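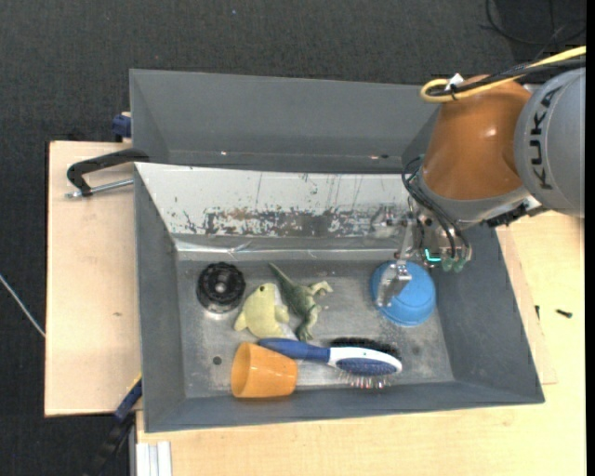
Projet Devura, lot 3 : préhension d'objets hétérogènes en bac
Rapport d'avancement intermédiaire, période mars à mai
Destinataire : direction des programmes, Covenwood
Rédaction : Marina Rallis (intégration), Gerasimos Tsakiris (commande et sécurité)

1. État général

Les essais de prise sur le poste à deux bacs ont été interrompus un jeudi à 16 h 40, à la suite d'un contact non prévu entre le doigt de la pince et la paroi droite du bac avant. Aucun opérateur ne se trouvait dans la zone. Le bras n'a pas subi de dommage mécanique constaté. Les essais ont repris en vitesse réduite, mais le jalon J4 (campagne d'endurance) est décalé de trois semaines.

2. Description du défaut

La cellule exécutait une séquence de transfert sur le jeu d'objets de référence : bol, gobelet, brosse à cheveux, peluche, dinosaure jouet. L'objet visé était le bol bleu, retourné et proche de la paroi. Le planificateur a retenu un point de prise sur le bord du bol, avec une marge latérale calculée suffisante. En exécution, le doigt a touché la paroi avant d'atteindre sa cote de fermeture. L'effort latéral a dépassé le seuil logiciel, mais l'arrêt n'a été déclenché que 108 ms après le premier dépassement, pour une valeur spécifiée de 75 ms. Pendant cet intervalle, le bac a reculé de 3 mm malgré le bridage.

3. Analyse

Deux causes indépendantes ont été établies.

3.1. Modèle géométrique du bac. Les parois étaient modélisées verticales, alors qu'elles sont évasées. L'approximation était sans effet au centre du bac et n'avait pas été revue lors de l'ajout des prises en bordure. La marge réelle au niveau du doigt était nulle à la profondeur demandée.

3.2. Chaîne d'arrêt. Le module de surveillance d'effort, fourni par Stevider, filtre le signal sur une fenêtre glissante. La longueur de cette fenêtre avait été augmentée en mars afin de réduire les arrêts intempestifs sur objets souples. La modification figure dans le journal de configuration, mais le temps de réaction n'a pas été remesuré ensuite. Il s'agit d'un écart à notre procédure interne. La fonction concernée est une protection du matériel ; la sécurité des personnes est assurée par une chaîne câblée distincte, contrôlée après l'incident et trouvée conforme.

4. Actions réalisées

Le modèle du bac a été remplacé par un relevé dimensionnel des parois. Les prises dont la marge est inférieure à 8 mm sont désormais rejetées ou replanifiées avec une autre orientation du poignet.

La fenêtre de filtrage est revenue à sa valeur d'origine. Sur une série de 100 contacts provoqués contre une cale, le délai maximal mesuré est de 71 ms. Les arrêts intempestifs sur la peluche ont réapparu, comme attendu ; ils pénalisent la cadence d'environ 6 %.

Les serre-joints de bridage ont été resserrés et la position du bac est vérifiée par palpage au début de chaque série. Toute modification d'un paramètre de surveillance impose maintenant une nouvelle mesure du délai, visée par G. Tsakiris.

5. Points ouverts

La société Liapis doit contrôler le doigt et son support, dont le jeu n'a été vérifié que manuellement. Son rapport conditionne le retour à la vitesse nominale.

Le réglage du filtre reste un compromis. Un seuil dépendant de la classe d'objet est à l'étude, sans engagement de date.

Le comportement sur objets rigides plaqués contre la paroi n'est pas couvert par le plan d'essai actuel. Une annexe est en cours de rédaction.

6. Incidence sur le budget et le calendrier

Le contrôle par Liapis est imputé sur la provision pour aléas du lot 3. Aucune rallonge n'est demandée. Le démarrage de J4 reste subordonné à la réception de ce contrôle et à l'accord écrit de Covenwood sur le plan d'essai révisé.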